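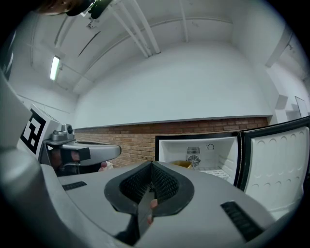 2 min read

Packing and Room Assistant (part-time), Drellside

Flitgate is hiring a part-time assistant for its workroom in the Tomaszewski Building, Drellside. The work is packing, sorting and keeping the room in order. It's a weekday job with one Saturday shift a month.

The room

The workroom is Room 43, on the second floor. It has a white ceiling with fluorescent lighting and white pipes running overhead. There is no natural light at the back of the room, so please consider whether that suits you before applying. The elevator is small and often busy. You should be comfortable using the stairs.

What you will do

Set out the tables and bins before the morning shift starts.
Sort incoming household goods by type and put them on the right shelf.
Wrap and box kitchen items, mostly cups, plates and small pans.
Fill in the packing slip and tape it to the long side of the box.
Wipe down tables, sweep, and take cardboard to the loading door on Cendley Street.
Report burned-out lights, drips or anything wrong with the pipes to the front desk the same day.

Boxes are kept under 30 pounds. Anything heavier goes on the cart and is moved by two people.

Hours and pay

Shifts are 8:00 a.m. to 1:00 p.m., four days a week. The first 90 days are a trial period, with a short meeting at the end of it. Pay is hourly and the rate is given at the first phone call. You are paid every other Friday. The Saturday shift is paid at the same rate plus lunch.

What we ask for

You need to be 18 or older and able to stand for most of a shift. You should be able to read a label and a packing list in English. Experience in a stockroom, kitchen or moving company is useful but not required. We will show you how we pack.

Wear closed shoes. Gloves and aprons are supplied, and there are lockers in the hall. Bring your own padlock.

How to apply

Send a resume or a short letter listing your past jobs, and say which mornings you can work. Drop it off at the front desk or mail it to Flitgate, Tomaszewski Building, 803 Cendley Street, Drellside. Write "Packing" on the envelope. Include a phone number and the best time to reach you.

We are reading applications through the end of March. People we would like to meet will be invited to a 90-minute paid tryout in the room. If you applied last fall, you can apply again.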